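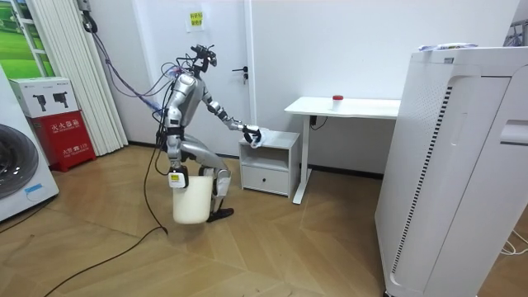

Nightstand

Print | E-mail
14 shares | 3 comments

A nightstand, also called a bedside table or night table, is a small table or cabinet placed next to a bed. It holds things a person may want during the night, such as a lamp, a glass of water, a book or eyeglasses. Most nightstands have at least one drawer. Many are sold in pairs as part of a bedroom set.

Names

"Nightstand" is the usual word in the United States. "Bedside table" is more common in Britain and Australia, and "bedside cabinet" is used there for a piece with a door. In older American catalogs the same item may be listed as a commode or a night table. Dealers in antiques tend to keep "commode" for pieces built to hold a chamber pot.

History

Small cupboards kept near the bed were in use in Europe by the 18th century. Many of them were made to hide a chamber pot, which was stored behind a door or a sliding front. Some had a raised edge around the top and cutouts at the sides so that the piece could be lifted and carried out of the room during the day.

Indoor plumbing ended the need for the pot cupboard, but the form stayed in use. The lower space was given over to linens, slippers and books. The furniture historian Roswitha Gerlach divides later pieces into "closed" and "open" types and notes that the open type, with a shelf in place of a door, became common once bedside radios and electric lamps needed room for a cord. [1]

In the town of Stolberg, the Bemska workshop made painted nightstands for boarding houses. They were narrow, only 14 inches wide, and had a single drawer with a turned knob. Jocelyn Saludo's catalog of the workshop lists 300 surviving pieces, most of them in private homes. [2]

Design

The top of a nightstand is normally level with the top of the mattress or slightly above it. Thicker mattresses have led to taller nightstands, and older pieces can look low beside a modern bed. A width of roughly 20 inches is common, though narrower ones are made for small rooms.

Drawers may run on wood or on metal slides. Legs allow for cleaning underneath, while a solid base gives more storage. Wall-mounted types have no legs at all and are fixed to studs. Newer models often include a power outlet or a charging port in the back panel.

Materials and finish

Nightstands are made from solid wood, veneered board, metal, wicker and plastic. Painted finishes are wiped with a damp cloth and dried. Oiled and waxed tops mark easily from water glasses, and a tray or a sheet of cut glass is sometimes laid over them.

Substitutes

Stools, chairs, trunks and stacked crates are all used in place of a nightstand. Bunk beds and loft beds often have a clip-on shelf.

See also

Chest of drawers
Washstand
Headboard

References

1. Gerlach, Roswitha. Furniture of the Sleeping Room. Ocampo.
2. Saludo, Jocelyn. Painted Furniture of the Bemska Workshop. Ocampo.

Last updated 6/7/25

Print | E-mail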